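Kuvasstead Forums > Home Networking > Cabling and Hardware
Thread: Strain on RJ45 port when the jack faces down

wirecloset_ed
Posts: 1309
I have a small PoE device mounted above a bench with its Ethernet port on the underside. The patch cable drops straight out of the jack and then runs off to the side of the table. Link drops to 100 Mb every few days and comes back at gigabit if I reseat the plug. Cable is a Cat 6 Sudon patch, 300 cm, molded boot. Tester passes it on all eight conductors.

Is a downward-facing port a known problem, or do I have a bad jack?

tamsin_k
Posts: 3590
Falling back to 100 Mb usually means pair 1 or pair 4 is going open. 100BASE-TX only uses two pairs, so the link survives on those. The tester passes because you test the cable sitting loose on the bench. Test it in place, plugged into the device end through a coupler if you have to, and move the cable by hand while you watch the readout.

Port orientation by itself is fine. Half the wall-mounted access points in the world have the jack on the bottom edge.

halfduplex
Orientation is fine until there is side load. The latch holds the plug against a straight pull. It does very little against a sideways one. If the cable leaves the jack and turns right away, the plug rocks in the opening and the contacts at one end of the row lift.

wirecloset_ed
The cable does turn fairly soon. I would call it a gentle curve. The weight of the run is hanging on the plug, though, there is no clip between the jack and the table edge.

halfduplex
Then add a clip. Anchor the cable 10 cm below the jack with a little slack above the anchor. Hook-and-loop, not a zip tie.

Sorvik
Disagree that a clip is the first step. A 3 m patch cable weighs very little. If a jack cannot hold that, the jack is worn or the plug is out of tolerance. I have had Wustard plugs measure narrow across the body and they wobble in any socket. Swap the cable first, it costs less than your time.

tamsin_k
Sorvik, both can be true. A narrow plug with no side load works for years. A good plug with constant side load also works for years. Combine them and you get this thread.

Sorvik
Fair, but he said it happens every few days, which sounds like contact wear to me. Static load from gravity does not change from one day to the next.

halfduplex
Temperature does, and so does whoever leans on the bench.

Venla Mustonen
Moderator
Moved from General. Ed, please post the bend radius and the boot type. "Gentle" does not help much. The usual rule for unshielded Cat 6 is four times the outside diameter, so with a 6 mm jacket you want 24 mm or more, measured from where the boot ends.

wirecloset_ed
Measured it. Outside diameter is 5.8 mm. Radius at the tightest point is close to 60 mm, so well inside the rule. Boot on the Sudon cable is the smooth solid kind and it does not flex at all. The bend starts right at the end of it.

Venla Mustonen
Moderator
Bend radius is not the issue, then. A solid boot works as a lever. All the side force from the cable gets carried back to the plug body. A ribbed boot gives along its length and passes on less of it.

For comparison, mine is a bottom port with a blue cable and a ribbed boot, going down and off to the right in one smooth curve.
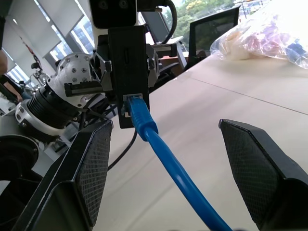 I would keep the plug square in the socket and let the curve develop after the boot has ended. If you can see a gap on one side of the plug and not on the other, there is side load, whatever the radius says. Check this with a flashlight before you buy anything.

wirecloset_ed
Checked with a flashlight. There is a gap on the left side of the plug. Closes up if I lift the cable with one finger.

Sorvik
OK, that is side load. I still say the plug is undersized or it would not be able to tilt that far.

pagoda_mast
Late question, does a right-angle adapter solve this? Vainio sells one that turns the cable 90 degrees.

tamsin_k
It adds another mated pair of contacts and makes the lever longer. I would only use one where the clearance under the port is too short for a straight plug.

wirecloset_ed
Update, 2023-02-13. Replaced the Sudon cable with a ribbed-boot patch and put a hook-and-loop anchor 10 cm below the jack. No gap on either side. Error counter on the switch port read 1872 before the change. I cleared it and it has stayed at zero for two weeks.

Sorvik
You changed two things at once, so we do not know which one fixed it.

wirecloset_ed
Correct. I can put the old cable back with the anchor in place and leave it for a week. Will post the counter.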